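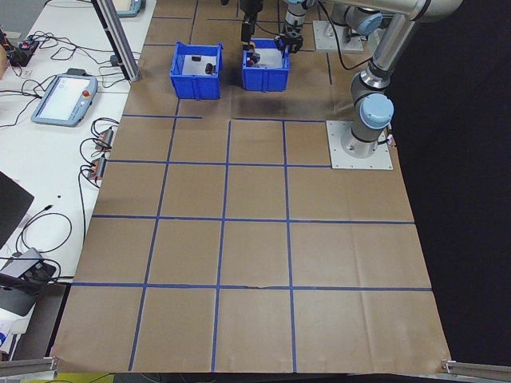

Pukcombe parts store moves to taped paper benches

21 Jul 2022

The small-parts store at Pukcombe has changed the way its sorting benches are laid out. Painted bench markings are being dropped in favor of kraft paper sheets divided into squares with blue masking tape, with open blue plastic bins set on top of the grid.

Tello, which runs the store, said the painted lines wore off within months and could not be moved when bin sizes changed. Paper can be replaced in a single shift. Tape lines can be lifted and laid again, although the paper creases with use and the tape tends to wrinkle where items are dragged across it. Sheets with torn tape are to be patched first and replaced only if the squares can no longer be read.

The store holds 2,859 separate part numbers. Of these, 2,174 are small enough to be sorted in open bins – the rest stay on racking. Bins are used in pairs, with a gap left between the two so that either one can be lifted out alone. The notched lip faces the front of the bench.

Work on the first 83 benches is under way. The sister site at Lencho will switch in December, using the same grid. Olik, which supplies the paper and tape, has a contract for 2 years.

Bench numbers and part labels are not affected.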